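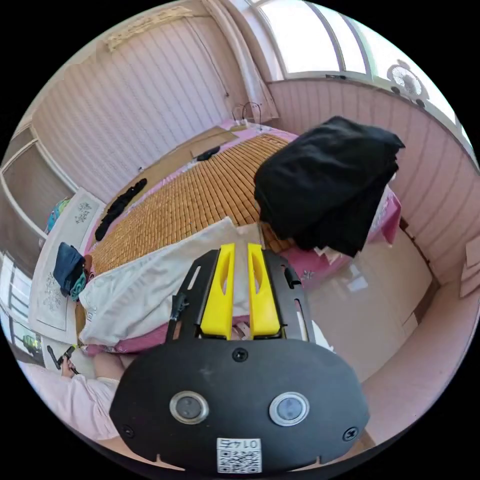
The trouble with the sticking fingers, and what we would like you to do with your Tendska

From the Cluketti home recording desk, Rostow
2019-10-14

Many of you have written in over the past few weeks asking why your laundry sessions were suddenly put on hold, and we owe you a proper answer. Some of you had a basket all ready to go when the message came through, which must have been very annoying, and we're sorry for that. We wanted to be sure of our facts before we filled up your newsletter with guesses. So pour yourself something warm, this is a longer item than usual.

For new readers, the home recording program sends pairs of Tendska hand-held grippers out to households in and near Rostow. You fold, sort and put away your own clothes with them, on whatever bed or table you normally use, and the recordings go toward teaching a two-armed robot to do the same chores. The robot never sees your hands. It learns from the view at the gripper and from the opening between the two fingers, moment by moment, and that second part is where we ran into trouble.

What happened

The first sign was a robot that would not let go of a pillowcase. We had trained it on a fresh batch of recordings and set it to work on the bench at our Phillips Street shop, and it picked up the first corner very nicely, carried it across, laid it down, and then just stayed there. It seemed to think it had opened its fingers. They had moved a little, and the hem was still caught between them. When the arm pulled back for the next fold, the whole pillowcase came along with it and took a neat stack of washcloths over the side of the bench.

We laughed, we reset it, and it did the same thing again. Then it did it with a T-shirt. After that we stopped laughing and started looking at settings, and I'm afraid we spent a good long while looking in the wrong place. The robot's own motor was checked, then the soft pads were changed, then the cable. All of it was fine. The arm was doing exactly what its training had shown it, so the fault had to be in the recordings.

When we went back through them, we found sessions where the numbers for the finger opening didn't agree with what the camera saw. In the pictures a sleeve would be dropping free, with daylight between the fingers, and the number beside it would say the gripper was still nearly shut. In other sessions it ran the other way around, and the number said "open" while a sock was plainly being held. A person would never be fooled by this. You feel the cloth go, you see it go, and you carry on. A robot that has been handed both stories has to settle on something, and ours settled on a half-hearted little twitch.

Four grippers came back to the shop to be taken apart. All of them had the same thing wrong. The fingers ride on a small slide behind the front plate, and lint had worked its way into it and packed down into a kind of felt. (If you have ever cleaned out the filter on an old dryer you know the stuff.) With the slide dragging, the little arm that reads the finger opening would lag behind, then catch up with a jump. On the worst of the four it had bent slightly and never caught up at all.

So your folding was good. We want to say that very clearly, as several of you wrote to ask whether you'd been squeezing too hard or going too fast. You hadn't. The grippers were tested on cotton sheets in a tidy shop, and then we mailed them out to real homes with fleece blankets, new towels, wool sweaters and cats. We should have seen that coming.

The pinched thumb

There is a safety side to this too, and we don't want to tuck it away at the bottom. One household reported that the fingers stuck open in the middle of a session, and when the person reached in with the other hand to free them, they let go all at once and closed on the tip of a thumb. The skin wasn't broken, and we're told it was sore for an evening and no more. The return spring is not a strong one. Still, it is stronger than it needs to be for a T-shirt, and a gripper that releases without warning is a thing we take seriously.

If your fingers stick, please let go of the trigger, set the gripper down on something flat, and leave it alone until you've spoken with us. Don't pick at the gap with a fingernail, and please don't use a knitting needle or a butter knife (we have heard about both). Keep children away from it while it's stuck. If you've had a pinch yourself and didn't think it worth mentioning, we would like to hear about it anyway. You won't lose your place in the program over it, and you won't be asked to pay for anything.

What we have set aside

We have pulled 300 recordings out of the training set. They are all laundry sessions made with grippers that had been out for a while. Some are probably perfectly good, and we are going through them one by one to see which can be saved. Where the fingers are in clear view we can work out the opening from the camera and put the right number back in. Where a big fold of cloth gets in the way, as it so often does with bedsheets and bathrobes, we can't, and those will have to go.

You will be paid for every one of them, the ones we keep and the ones we don't. If you've already received payment there is nothing for you to do. If yours is still showing as "on hold" in your account, it will be released with the next round.

Kitchen and tabletop sessions are hardly touched by any of this, and if those are what you do, you can go on as before, although the check below is a good habit for everybody.

The new check before you start

We've tried to keep this short, and it does get quicker once you've done it a couple of times.

Hold the gripper pointing away from you, with nothing between the fingers. Squeeze the trigger slowly all the way in, then let it out slowly all the way. The fingers should move together and smoothly, with no pause and no little hop at the end. Listen as well as look. A dry, scratchy sound often comes before any sticking.

Do that a few times with the recording already running, so that we get to see it too. Then do the same with the other hand. Please check that the sticker on each gripper matches the hand it's in before you begin. A mixed-up pair is a separate headache, and a rather common one, but as long as you're looking anyway you may as well catch it.

Every 20 minutes during a laundry session, stop and repeat the squeeze. Put the grippers down first and shake out your hands, you've earned it. If a bit of fluff is showing at the edge of the slide, brush it away with the soft brush we're sending, always from the center outward. No canned air, please. We tried it on a spare and it drove the lint in deeper, which set us back most of an afternoon. No oil either, of any sort. Oil and lint together make a paste, and it gets on your clothes.

You don't need to undo any screws. I know that some of you are handy and would be glad to open the thing up and have a look, and we do appreciate the spirit of it, but the reading arm shifts very easily when the plate comes off, and then we have to set it all over again on the bench.

What we are changing

The next version of the slide has a thin felt wiper at each end, to keep the fluff out, and a softer return spring. We've been running it at Phillips Street against the fuzziest bath towels we could find, plus one truly dreadful shag bath mat that was donated by somebody in the office. So far it has stayed clean inside. I'm hopeful, but a bath mat on a bench is still not your house, so a few households will be asked to try it before it goes to everyone.

We are also adding a check on our own end. When a recording arrives, the finger numbers will be compared with the camera view before anything goes into training, and if the two disagree you'll get a message the same day. It really ought to have been there from the start. We had a check for missing pictures and a check for dropped sound, and we trusted the finger numbers simply for being numbers.

Swapping your gripper

Every pair used for laundry will be swapped, whether or not it has been giving you trouble. We expect the swap to take six weeks from start to finish, going by how long each pair has been out, oldest first. You'll get a padded box with a prepaid label. Please leave the lint where it is when you send your pair back! It sounds odd, but we would like to see what has collected and where, and a nicely cleaned gripper can't tell us that.

If you would rather bring it in by hand, the Phillips Street counter is open mornings and early afternoons, and there's usually coffee. Ring the side bell, the front one hasn't worked since February.

While you wait for your replacement, you are welcome to keep recording as long as the squeeze check comes out smooth. If you'd prefer to take a break, that is fine too, just mark yourself as paused in your account so that the reminders stop.

The pillowcase robot, for those who ask, has been retrained without the bad sessions. It lets go of pillowcases now. It still has a hard time with fitted sheets, and on that subject we have nothing helpful to report.

Questions about the swap, a payment on hold, or a gripper that is making a noise you don't care for can be sent to the home recording desk through your account page. Please give the number on the sticker when you write.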